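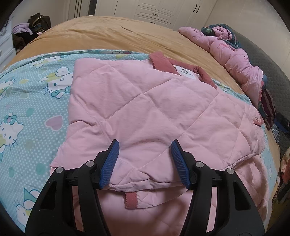
*The pink quilted jacket, folded on the bed.*

17 May 2021. Fiction workshop notebook, Tranetti draft

Back on chapter five tonight, the one where Yousafzai gets snowed in at the pass with the mule and the mailbags. I read it out to the group and it ran long again. It's 1,101 words before he so much as lights the stove! Noreen liked the wind (everybody likes the wind, the wind is the easy part) but she wanted to know what he's afraid of, and I didn't have a good answer. I said "dying," and she wrote something down and underlined it.

Parveen's note was the useful one. She thinks the mountain is doing all the feeling for him. I went through with a green pencil afterward and she's right, the peaks brood on page 2, the valley grieves on page 3, and poor Yousafzai just sits there chewing jerky. I've crossed out the grieving valley. The brooding peaks can stay until I find something better, and I do still kind of love them.

Tried three openings:

- Start with the mule refusing the last bend. Good, quick, a bit comic.
- Start inside the hut at night, go back later. Mohsin hates this one and I think I do too.
- Start with the letter from Plidley he's not supposed to have read. Keeping this warm for now. 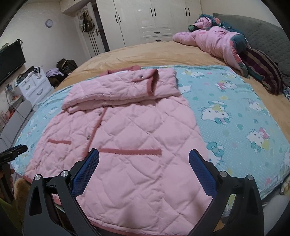

The Plidley letter needs a sender with more weight than a signature, so I had a go at the sister, packing up the house before the thaw. I'd had her "fold some clothes," and Hina said that was a line you could slide any other line into. Fair! So I gave her one coat to deal with and slowed right down — the big puffy diamonds of the stitching, the sleeves brought in across the chest in a fat roll, one cuff left facing up with its rose trim showing. I changed the snaps to horn buttons for the period. It's the first paragraph of hers that sounds like a person, and I got the whole thing down in one go on the back of Omolara's handout.

Still stuck on the name of the trading post. Pludard sounds like a real place you'd be sorry to arrive at, and Omolara votes for it, but Mohsin keeps saying it like a sneeze and now I can't unhear it.

Manuscript is at 193 pages with the new bit in. To do before next time:

- cut chapter five down to the stove by the end of page 2
- read the sister's scene out loud, check "thaw" isn't in there over seven times
- decide if the mule lives (Noreen will not come back if it doesn't)
- give Parveen her green pencil back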